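How to Write and Submit a Reader Review

Reader reviews are an important part of the library's fiction program. They appear on the catalog page for each title, in the printed shelf cards, and in the monthly reading bulletin. This page explains how to prepare a review of a novel or short story collection, how to send it to us, and what happens to it afterward. It applies to all borrowers aged 14 and over.

Before You Begin

You may review any work of fiction held in the Metitz collection, including audiobooks and large-print editions. You do not need to have borrowed the copy from us, but the title must be listed in the catalog. If you cannot find it, check under the original title as well. Translated novels are sometimes entered twice, and older entries may carry only the title used in the first English edition.

Please finish the book before you review it. If you stopped partway, you may still send a short comment of up to 116 words, and it will be labeled "Partial reading." Partial readings are not used on shelf cards.

You will need your library card number and the catalog number of the book. For a book in a series, you will also need its position in the series.

Step 1. Make notes while you read

A review written from memory alone tends to drift toward the ending. Keep a sheet of paper in the book and write down page numbers as you go, with a word or two next to each. Good things to note are the first appearance of each main character, any change in who is telling the story, and passages where your attention slipped. Where a passage pleased you, copy out one sentence exactly. You may want to quote it later, and it is tiresome to hunt for it once the book has gone back.

If you are listening to an audiobook, note the chapter number. Time stamps differ between players and are of little use to other readers.

Step 2. Wait a day, then draft

We suggest leaving one day between finishing the book and writing about it. Start the draft with the matter you most want another reader to know. It might be the pace, the setting, a narrator who cannot be trusted, or a plot that depends on having read the earlier volume. Background on the author can come later, or be left out.

A full review should be between 200 and 500 words. Most reviews fall comfortably into four or five paragraphs.

Step 3. Summarize the opening only

Describe the situation at the start of the story and stop at the first major turn. As a working rule, nothing that happens after the first quarter of the book should be in your summary. In crime and suspense fiction the limit is stricter – do not name the victim if the death comes as a surprise, and do not say that a twist exists. A reader who has been told to expect a twist will spend the whole book looking for it.

Suppose a novel opens with Lazarević, a retired surveyor, returning to the village of Hindum to sell his late brother's house. An acceptable summary would read:

"Lazarević has not seen Hindum in thirty years and plans to stay a week. The house is in worse condition than the agent's letter suggested, and someone has been sleeping in it."

The following summary would be returned to the writer:

"Lazarević goes home to sell the house and finds his brother living in the cellar, having faked his own death."

If you cannot discuss the book properly without giving something away, put that material in a separate final paragraph and mark it "Contains plot details." The paragraph will be hidden on the catalog page until a reader chooses to open it. It will be removed from printed versions.
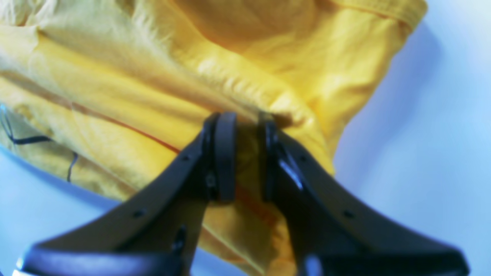
Metitz Public Library – Department of Adult Fiction and Reader Services

Step 4. Give your opinion and support it

State clearly what you thought of the book. Words such as "gripping," "slow," or "confusing" are welcome, but each should be followed by something from the text. Compare these two sentences:

"The middle section is slow."

"The middle section is slow: the sea crossing takes up five chapters, and the two sisters have the same quarrel in three of them."

The second sentence lets another borrower decide whether the same thing would bother them. Some readers enjoy a long sea crossing.

Please review the book and leave the author's private life aside. Remarks about an author's appearance, family, or health are removed. Comments on the translation or the narration of an audiobook are useful and may be as critical as you wish, provided they concern the work.

Quotations may not exceed 78 words in total. Give the page number for each one, with the edition if you know it.

Step 5. Add the reader guidance line

Every review ends with a single line of guidance. It should give the type of story, the position in a series if there is one, and any content that readers often ask about in advance, such as violence toward children or animals. Use plain terms. A typical line looks like this:

"Spy novel. Second of four; read the first one before this. Some scenes of torture."

Do not use star ratings. They were dropped when the old catalog was replaced by the Gestell system, which has no field for them, and any stars typed into the text will appear as question marks.

Step 6. Check the draft

Read the review aloud once. Then confirm the following:

The title and the author's name are spelled as they are in the catalog.
Character names are spelled as they are in the book.
The summary stops at the first major turn.
Each quotation has a page number.
The guidance line is present.

Spelling and punctuation will be corrected by staff where needed. We do not change opinions, and we do not shorten a review without asking the writer.

Step 7. Submit the review

Sign in to your library account, open the catalog page for the book, and select "Add a review." Paste your text into the box and choose the name under which it should appear. You may use your full name, your first name with an initial, or "A Metitz reader." Select "Preview" to check the paragraph breaks, then select "Send." The form closes your session after a period without activity, so it is safer to write the review elsewhere and paste it in when it is finished.

Reviews may also be handed in on paper at the fiction desk. Please write on one side only and put your card number at the top of each sheet. Handwritten reviews take longer to appear.

What Happens Next

Reviews are read every Wednesday by Lionel Whiteley, fiction librarian, or by Yusri Sopacua, who edits the reading bulletin. You will receive a message saying that your review has been accepted or asking for changes. If changes are requested, the draft stays in your account for 14 days and can be edited there. After that it is deleted and must be sent again.

Accepted reviews join the 3,143 already attached to fiction titles in the catalog. Where a book has several, the newest is shown first. Selection for the bulletin is made separately, and preference is given to books that have had no review before. There is no August issue – reviews accepted in that month are considered for the next one.

Changing or Withdrawing a Review

You may withdraw a review at any time from the "My reviews" page of your account. It will disappear from the catalog overnight. Copies already printed on shelf cards are taken down when the cards are next replaced.

To revise an accepted review, open it, select "Edit," and send it again. The earlier version remains visible until the new one has been read. If you reread a novel and think differently of it, you are welcome to write a second review and keep the first. Both will be shown, marked "First reading" and "Second reading."

Questions about a review in progress may be sent through the message form in your account or raised at the fiction desk during opening hours. Please have the catalog number of the book ready.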